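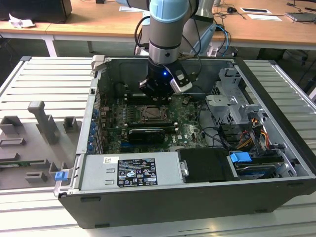 # Kastivo, kit de teleoperação: duas semanas a ensinar um braço a mexer em computadores velhos

Comprámos o Kastivo em maio, depois de muita insistência do representante e de alguma resistência minha. A promessa da caixa é conhecida: guia-se o braço à mão ou por comando remoto, grava-se a tarefa meia dúzia de vezes e o sistema aprende o resto. Trabalho em desmontagem de equipamento informático há tempo suficiente para desconfiar de frases dessas.

A tarefa escolhida foi modesta. Torre de secretária deitada, tampa lateral fora, e o braço tem de descer até à zona das memórias, agarrar um módulo e pousá-lo no tabuleiro. Uma pessoa faz isto sem olhar duas vezes. Gravei 116 demonstrações, das quais aproveitei 100. As restantes foram para o lixo por culpa minha, quase todas no primeiro dia.

## Guiar à mão

O modo manual é o melhor do produto. O braço fica leve, segue a mão sem solavancos e pára onde se larga. Para movimentos largos, da posição de repouso até à entrada da caixa, não tenho queixas.

O problema começa lá dentro. Entre a gaiola dos discos e os cabos da fonte não sobra espaço para a minha mão e para a pinça ao mesmo tempo, e quem segura o punho tapa a vista ao sensor. Metade do que gravei assim mostrava os meus dedos. O manual recomenda «segurar o braço pela parte superior», e segurei, só que a precisão vai-se embora logo a seguir.

## Comando remoto

Passei então para o comando. A latência é aceitável, a escala de movimento ajusta-se bem (uso a mais lenta) e a abertura da pinça responde ao gatilho com suavidade. Falta-lhe o essencial, que é tacto. Não há retorno de força nenhum. Empurra-se um módulo contra a patilha e só se percebe que está a fazer força a mais quando a placa-mãe começa a vergar – e nessa altura já se ensinou ao robô um mau hábito.

A Mhairi MacKinnon, que partilha comigo a bancada, pegou no comando num domingo à tarde e fez melhor do que eu em menos tempo. Joga muito. Isto devia preocupar o fabricante: se a qualidade da aprendizagem depende tanto de quem tem o comando na mão, «qualquer operador pode ensinar» é conversa de folheto.

## Software

O programa de gravação chama-se Poller e cumpre. Corta bem os tempos mortos, deixa marcar o início e o fim de cada tentativa e não perdeu nenhum ficheiro. A interface está só em inglês, com uns menus em que «Discard» e «Discard all» ficam colados um ao outro. Adivinhem.

O treino é outra história. Depois de carregar as 100 demonstrações, esperei uma noite inteira. De manhã, o braço foi direito à zona certa na torre que tinha visto e hesitou logo que lhe mudei a caixa de posição. Com outro modelo de torre nem valeu a pena insistir. O apoio técnico respondeu depressa, com simpatia, e sugeriu que gravasse 200. Pode ser que resolva. Também pode ser que me sugiram mais outras tantas a seguir.

## Compensa?

Para um laboratório ou uma escola técnica, talvez. A mecânica é boa, a calibração manteve-se e gravar é rápido depois de se apanhar o jeito. Para uma oficina que quer despachar torres, por agora não. Cada modelo de caixa pede nova sessão, e as horas gastas no comando são horas em que eu tinha desmontado as máquinas com uma chave de fendas.

**A favor:** modo manual fluido, gravação fiável, apoio que atende.

**Contra:** sem retorno de força, pouco à-vontade em espaços apertados, generaliza mal, fixações para tabuleiros vendidas à parte.

**Nota:** 2 estrelas em cinco. Subo para três se a próxima versão do comando trouxer alguma forma de sentir a resistência da peça.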